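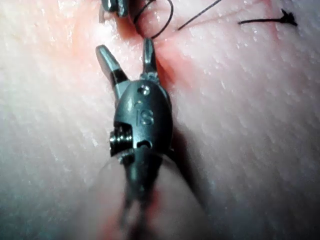

No. 14

Apr 26, 2021

I went back to the suture pad this month. I had left it alone since February, when I got tired of pulling my knots too tight and quit for a while.

The pad is the pale pink kind with the grainy surface. I ordered it from Tostach along with a box of black thread, and black is the color I would tell anyone to get. It shows up well on the pink, even when it bunches up into a tangle, and mine bunches up a lot. The cheaper thread from Vass was lighter and I kept losing the end of it.

Closing the seam is still the hard part. The edge sits up a little from the rest of the pad, and if the bite is too shallow the thread pulls right through. Ákos Halász told me to leave longer tails and to stop tugging on the loops when they snarl. Open the jaws, find the end, start again from there. I have tried it his way for 2 weeks and I waste less thread.

A spool runs 80 cents more than it did last year. I cut shorter lengths now - they tangle less anyway.

The pad has held up fine. It does pick up lint and small bits of thread, so I rinse it in the sink with dish soap and let it dry flat on a towel. Next I want to try a running stitch along the whole seam, and then order a second pad for the deeper cuts.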